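**Doltano zipper repair kit, 1192 pieces**

Replacement sliders, stops and pulls for coil, molded and metal zippers. Packed in a flat divided case with a snap lid. Sold by Quaye Sewing Supply, Mallbridge.

Most zippers that stop working have a worn slider. The teeth are usually fine. A new slider costs a few cents and takes ten minutes to fit, and the rest of the zipper can stay where it is.

## What's in the case

- Sliders in sizes 3, 5, 8 and 10, with and without pulls
- Top stops and bottom stops, silver and black
- Cord pulls in six colors
- End cutters and flat-nose pliers
- Printed size chart

The size is often stamped on the back of the old slider. If it has worn off, close the zipper and measure across the teeth in millimeters. A 5 mm coil takes a size 5. Coil and molded sliders are not interchangeable even when the number matches.

## Which size for what

Size 3 is used on pencil cases, cosmetic pouches, skirts and cushion covers. Size 5 covers most jackets and day packs. Sizes 8 and 10 are for luggage, tents and boat covers. We sell more size 3 than all the others together, and refills come in bags of 1000.

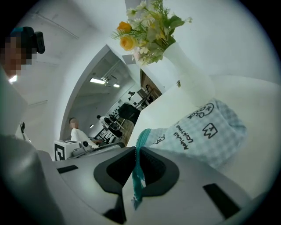 *Light blue gingham pouch with a teal zipper edge.*

On small lined pouches, check the lining before fitting a new slider. If the fabric sits too close to the teeth it will catch, and the new slider will wear like the old one did. Run a line of stitching about 3 mm back from the teeth to hold it down. Oliwia Zawadzka teaches this in her Mallbridge mending class and uses a plain running stitch by hand.

## Fitting a slider

1. Cut off the top stop with the end cutters. Keep clear of the tape.
2. Slide the old slider off the top.
3. Feed both sides of the tape into the new slider, keeping them level.
4. Pull down a short way and check that the teeth close above it.
5. Clamp on a new top stop at each side.

## Questions from customers

**Does it fit Imcombe bags?** The older canvas ones take a size 8 metal slider. The nylon range takes a size 10 coil.

**Are the pliers sold separately?** Yes, item 908.

**Can I return an opened kit?** Unused kits only, with the inner seal in place.

## Ordering

In stock as of February 2026. Orders placed before noon ship the same day. For school or workshop quantities, write to Delia Godoy at the trade desk. The case is also sold empty.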